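The twenty-dollar question: do I need four cleaners for one table?

I have been putting off writing about cleaning sprays because it's the kind of thing people get weirdly loyal about. My sister-in-law won't have anything in her house that isn't green and smells like a pine forest. My neighbor swears by dish soap and nothing else. And every time I open my phone, someone with a very white kitchen is telling me that I've been wiping my table wrong my whole life.

I doubt it. I've wiped a lot of tables.

But I got talked into trying Grasia, so let me at least be fair about it. Grasia sells a "surface set," four bottles in a box, for twenty dollars plus shipping. One is for stone, one is for wood, one is for glass, and the last is called Everyday, which made me wonder what the other three were for. The box came with a card that said 4000 homes had already "made the switch." To what? From what? Did anyone go back and ask those homes six months later? I'd like to meet one person out of the 4000 who still uses a separate bottle for the coffee table.

I tried to look up what was in them. There was a web address printed on the card for the full ingredient list, and I typed it in twice, carefully, and got a 404 both times. I wrote to them in February. I got a nice reply thanking me for being part of the family, and no list. The page was still missing the last time I tried.

So here's what I did, and it's not science. I used each bottle on the job it was meant for, for as long as I could stand to keep them straight. The stone one went on the kitchen counter. It was fine. It smelled like a hotel lobby. The wood one went on my dresser and left a haze that I had to buff off with an old T-shirt, and then I had a dresser that looked the way it looks when I go over it with a damp rag. The glass one streaked on the bathroom mirror, though I'll admit everything streaks on that mirror, including the stuff I grew up with, so I can't put all of it on Grasia.

Everyday was the one I kept reaching for. I'll give them that. I used it on the stove, the fridge door, the windowsill where the basil died. It took off jam. It did not take off the ring from the candle, and neither did anything else until I used the edge of an old library card.

Salamatu Odukoya left a comment on my last post (the one about the vacuum) asking whether the cloth matters more than the spray. I've been thinking about that ever since, and I believe she's onto something. I did the kitchen counter half with Everyday and half with plain water, same cloth on both halves, and once it had dried I couldn't tell which half was which. I went and got my reading glasses and I still couldn't tell. Then I did it again with a cheap paper towel and both halves had lint on them.

I don't want to oversell that. Water won't do much about raw chicken, and please don't write to me about raw chicken. I keep a proper disinfectant for that, and I let it sit for as long as the label says, which I'd bet most people don't. I'm talking about crumbs and fingerprints and whatever it is that makes a table feel sticky when you lean on it.

The other thing I'm suspicious of is the amount. Watch any of those videos and they fog the whole table from end to end, then wipe it with a cloth that's soaked by the second pass. Of course you run out in three weeks! Two squirts does my side table. Fold the cloth in quarters, use one face until it's gray, turn it over, keep going. Dark tables are the worst for this, by the way. Too much spray and you'll see every swipe you made as soon as the light comes in sideways.

Damir Jurić, who I used to work with, told me to try Sani tablets, where you drop one in a bottle of tap water and shake. I haven't yet. I like the idea of not paying to ship water across the country, but I've heard "just add water" before and it usually means a clogged nozzle. Which brings me to my real complaint about this whole category. The sprayer always gives out before the liquid does. You end up with an inch in the bottom that the tube can't reach, tipping the bottle and pumping away at nothing. If Grasia wants to impress me, they can skip the hotel lobby smell and make the tube longer.

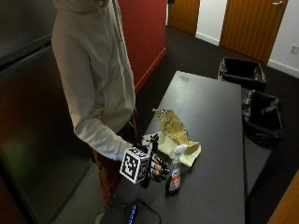
Coltolberg, 08/08/2020

Table day. A spray bottle without much left in it, one pale sheet to wipe with, a dark gray tabletop. That's the whole kit, and I'd put it up against the twenty-dollar box any day of the week. Dark gray is a good test, too, for the reasons I went on about up there.

A few leftover notes, in case you're thinking of ordering the set anyway.

The bottles are all the same shape and nearly the same color, so you will use the glass one on wood at some point. I did. The dresser lived.

The refills cost almost as much as the bottles. I don't know how that's supposed to save anybody money, and the website doesn't explain it either.

Grarkska makes a plain cotton cloth that I've had good luck with. It was scratchy until I'd washed it a few times and it shrank a bit, so don't buy the small size. I paid for mine and they have no idea who I am.

I'm not reordering. I'll finish the Everyday, rinse the bottle, and fill it with water and a drop of dish soap, like my neighbor has been telling me to do for years. If I get around to the tablets, I'll write it up and let you know about the nozzle.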